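Household and Workplace Order, Unit 2: Shelving and Sorting
Course notes, Terence Entwistle, Harnby Centre

Bring these notes to both practical sessions. Room code 1684.

1. Books and manuals

Handle one book at a time. Check the spine and the page block for damage, then read the full title and the edition before you decide where it goes. Computing manuals date quickly, so the edition goes on the list as well as the title. The entry for a Linux shell scripting book would read "4th edition, paperback, blue cover". Chinese titles are copied in Chinese, with the English line underneath if the cover has one.
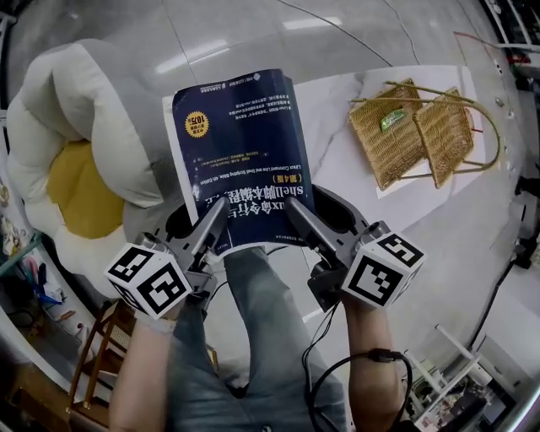
2. Open shelving

Start with the lower tiers. Cleaning sprays stand upright, next to a basket and not inside it. Open cartons are either emptied or closed — don't leave the flaps up. Plastic bags are folded and put in the drawer.

Soft things such as cushions and plush toys come off the work surface first, as small cards and packets get lost against them.
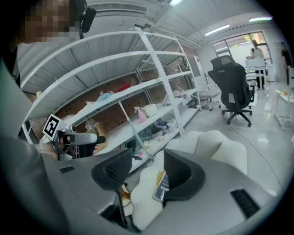
Write down anything you can't place and leave it on the bottom shelf with a slip. Slips are form 764, kept in the Greenwood folder by the door.

Reading for next time: the Wandton handout, part 2.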